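Home Topics Machines Household Index Contact
We use cookies to keep this site running and to count visits. Accept Settings

Household chore automation

Household chore automation is the use of programmable machines to carry out domestic work such as cooking, washing up, tidying and laundry. The term normally covers machines that handle loose objects. Fixed appliances such as dishwashers, and floor cleaners that move without picking anything up, are treated separately.

State of development

No general-purpose machine for household chores was in common domestic use when this article was last revised (9/10/24). Individual tasks have been shown under test conditions, usually with known objects, steady lighting and a person standing by. Results from one kitchen often do not carry over to another. A change of worktop, a different set of pans or a drawer that sticks may be enough to stop a task.

Shop-floor work is further along. Parts arrive in known positions, the tools are fitted to the job and people can be kept out of the working area. The Vekport packing cell, for example, handles 950 cartons an hour but only in 12 fixed sizes. A carton of any other size is passed to a hand-packing bench.

Trials

The Truvden trial, directed by Idrisa Were, compared two control programs, Mushi and Itosska, on a list of 119 kitchen tasks. Each task was attempted several times in simulation, giving 921 scored runs in all. A run was counted as complete only if the object ended in the correct place, upright where this mattered, with nothing else knocked over.

Mushi did better on single objects placed well apart. Itosska was slower and did better where objects touched or overlapped. Neither program completed tasks that called for two hands, such as opening a jar. Were's report noted that most failures came at the grasp, before the object had left the surface, and that the published scores should not be read as a forecast for real kitchens.

Handling of utensils

Cutlery and kitchen tools are among the harder items. They are thin, lie flat and leave little room for a finger underneath. Knives add a further limit, as the hand must close on the handle and stay clear of the blade. Multi-fingered grippers can fit round a handle in more ways than two-fingered ones, but they have more joints to control and are more likely to touch neighbouring objects.

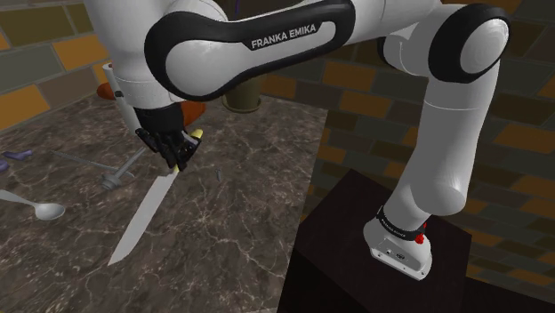
Simulation and transfer

Simulated kitchens allow many attempts without breakage. Friction, weight and contact between fingers and object are approximated, and small errors in these values can turn a firm grasp into a slip when the same program is run on a real arm. Soft items, including cloths and sponges, are harder to model than rigid ones and were left out of the Truvden list.

See also
Dishwasher
Gripper
Industrial robot
Motion planning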